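# How to Run a Night Walk Demo for Visitors

These notes are for anyone hosting the evening part of the Plonano open day. They cover the outdoor walk only. Engelbert Leitner wrote the first version and I have updated it after the last visit.

## Before the visitors arrive

1. Charge both packs to full and put the spare on the cart.
2. Walk the route yourself with a flashlight. Pick up branches and loose stones.
3. Set the speed limit to 55 percent in the Werneo panel. The default is too fast for a group on foot.
4. Tell the gate that people will be on the road - cars do still come through in the evening.

## Starting the walk

5. Gather the group behind the robot. Eleven is the limit. If more sign up, run a second round.
6. Turn on the front lamp before the robot stands up.
7. Press Start and let it go straight down the concrete. Keep the handheld stop in your hand, not in your pocket.
8. Put the camera view on the tablet and pass it back. Point out the lit patch on the concrete and the forked crack running through it, and ask people to compare that with the dark parts farther off.

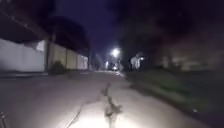
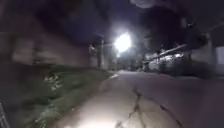
Both views have the street light ahead and cracks in the concrete close by.

9. Stop once on the way out and take questions. The usual one is whether the robot treats a crack as a step. Show the height map on the tablet and let people look for themselves.
10. Turn back at 1,070 steps on the counter. Have the group stand on one side of the road while the robot turns.

## Afterward

Sit the robot down, switch the lamp off last, and remove the pack. Copy the log to the Lestum folder and write the step total on the sheet. A full round is 1,790 steps on the counter if you skip the loop by the gate.

Send sign-up questions to Pushpa Nigam. She also has the key to the cart.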